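Broltthorpe Household Objects: read me first

Maintained by Dagný Hauksdóttir and Kári Eskildsen
Version 6

What is in this collection

Broltthorpe is a set of 2,231 photographs of ordinary household goods set out on floors and low surfaces. It covers packaged tea, biscuits and snacks, washing-up things, soft toys, bottles and small metal items, mostly several to a picture. The goods are the kind of thing you would bring home from a corner shop or a supermarket and leave in a row until somebody put them away.

The photographs are sorted into 39 layouts. A layout is one arrangement of objects in one place. The same object can turn up in several layouts, and it keeps its object name throughout, so a tea box called tea_box_green in one folder is the same box wherever that name is used again.

There are 121 named objects. Some came from Kári's kitchen cupboard, some were bought for the purpose, and the soft toys were lent by families in the same building.

Folders

photos/ holds the pictures, one subfolder per layout.
objects.csv lists every object name with its type, main colour and packaging.
layouts.csv lists every layout with its surface, its backdrop and the objects in it.
notes/ holds a plain text file for each layout, written by whoever laid the things out.
old_names.csv matches the names used up to version 4 with the present ones.

The notes are uneven. Dagný's tend to be long and say where each thing was bought. Kári's are often one line. We have corrected spelling and left the rest as it was.

Object types

Every object has one type from this list: dry food, drink, cleaning, toy, bottle, metal, paper, other.

Tea counts as drink even though it is sold dry. We argued over this in the first version and it has stayed put, mainly to save renaming things. Scouring pads and steel wool are both cleaning; a steel-wool scrubber is not also listed under metal. A bottle goes under bottle whatever it is meant to hold. If you want all the kitchen things together you will have to combine types yourself, and the script in tools/Lelteo does that from a short text file of type names.

Packaging

The packaging column takes one of these values: card, clear film, bag, printed wrapper, none, mixed. Use mixed when a card box still has its film on. Clear film gives us more trouble than anything else in the set. It picks up white glare along the edges and can hide part of the printing, so please don't mark a word as missing from a box until you have looked at the other layouts the box appears in.

Tags and labels that hang off an object belong to that object and have no line of their own. The small tag on a plush toy is part of the toy. The same goes for carry straps.

Printed text

Where a pack carries printing in more than one script, we note that in objects.csv with the word "two" in the script column. We have copied out English words where they are easy to read. Chinese text has been copied out for only part of the set, and an empty cell in that column means it has not been done yet. It doesn't mean the pack is blank. Corrections from people who read Chinese well are very welcome.

Surfaces and backdrops

Carpet, bare floor, mat and low table are the four surface values. The backdrop is whatever stands behind the row of objects: a wall, a screen, a cupboard door, or nothing close by. For the carpet layouts we write down the carpet colour in layouts.csv, as people sorting by colour found that a small pale object on a light carpet was a very different job from the same object on a dark one.

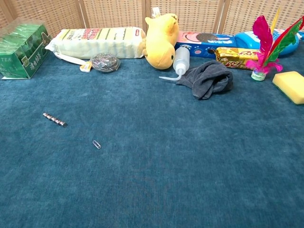 Colour names are kept simple. We use one main colour per object, chosen from a list of twelve, and anything in between goes to the nearest one. Teal goes down as blue, and pale yellow-green goes down as green. Translucent plastic is listed as white if it looks milky and as clear if you can see through it easily. The wash bottles are white.

Known problems

Some snack packs have been given a type by their shape alone, and a few long wrapped packs may be sponges listed as wafers or the other way about. These have a question mark in the last column of objects.csv. Leave the mark in place unless you have read the label.

Objects lying on their side are not marked as such before version 5.

In the Blöndal layouts the notes give the order of objects from right to left. All the others go from left to right.

The Drallix layouts were put together in October in a different room and have shorter notes. Two of them share a notes file.

Using and changing the set

You may use the photographs for study and teaching, and you may pass them on with this file attached. Please keep the object names as they are. If you add a layout, add its line to layouts.csv first, then its notes file, then the pictures, and send the whole folder together.

Send corrections to Dagný for anything in objects.csv and to Kári for anything in layouts.csv or the notes. Give the layout name and the object name in full.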